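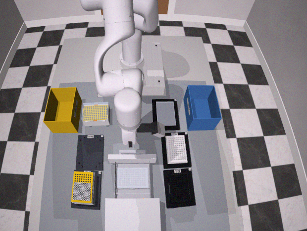
A reader from the last thread wrote that the fortress at Cabello is not worth the bus fare once the upper rooms close for the season, and that anyone short on time should stay in Drernow and see the town walls there. That comment is the reason for my question.

Is the Cabello fortress worth a day trip in March?

We will be in Drernow for 4 nights in the second half of March and have one free day. I wanted to use it for the fortress, but I keep finding different information. One site says the whole place is shut until spring, another says only the upper rooms are shut, and the page for the fortress itself hasn't been changed in a long time. We don't have a car. My mother is coming with us and can walk fine on the flat but is slow on stairs. We like old buildings and don't care much about exhibits. Is there enough to see if the upper rooms are closed? And how do people get there from Drernow without a tour?

Asked Mon 9 November
3 answers

Answer 1 (marked as most helpful)

We went in March two years ago and I would do it again. The lower courtyard, the chapel, the cistern and the south wall walk were open. The upper rooms were closed with a chain across the stairs and a sign giving a date in spring. I've been back in summer and seen them, and they are mostly bare. There is one painted ceiling and a good fireplace. If you like old buildings more than exhibits you won't miss a lot.

Getting there: the Prutavix bus leaves from behind the train station in Drernow, not from the main bus stands in front. Look for the shelter next to the bike racks. In winter there were 2 buses out in the morning and 2 back in the afternoon. Take a picture of the return times when you get off, they are posted on the pole and nowhere else. We missed the first one back and had to wait in the bakery - not a bad bakery, but it closes early.

From the bus stop to the gate it is a 15 minute walk, uphill on cobbles. There is a handrail for the last part. Inside, the courtyard and chapel are level apart from one high step at the chapel door. The cistern is down a spiral stair and your mother may want to skip that. The wall walk has a ramp at the east end that most people don't notice. Go through the arch past the ticket window and turn left.

The gatehouse is the oldest part and people walk straight through it. Stop and look up, you can see the slots for the two gates and where the arch was rebuilt after the fire in a lighter stone. The town side is rougher work than the valley side.

Bring cash for the tickets. Dress warmer than you would in Drernow.

Answer 2

its ok. we did it with Cevell, they pick up at the hotel and you get a guide and lunch. more expensive but no bus. the guide said up to 2,000 people lived inside the walls during the siege which I find hard to believe when you see the size of it. lunch was soup. I don't know if they run in March, we went in September

Answer 3

The first answer is right about the bus, but the shelter behind the station was moved when they redid the parking lot. It is now on the side street by the post office. Same bus, same number.

On the closing: the upper rooms usually open again the week before Easter, so it depends on the year. The ticket office picks up the phone in the morning. Ask them about the chapel too. It was closed part of last winter for work on the roof, and without the chapel I'd say a half day is plenty.

If it rains hard, stay in Drernow. The wall walk gets shut when the stones are slick, and then you have paid full price for a courtyard. The Drernow walls are free and you can walk most of the north stretch from the mill to the round tower, with benches. No stairs until the tower.

Comment on answer 3: Thanks, that helps. Does the ticket office speak English?

Reply: Some. Speak slowly and ask for opening days first.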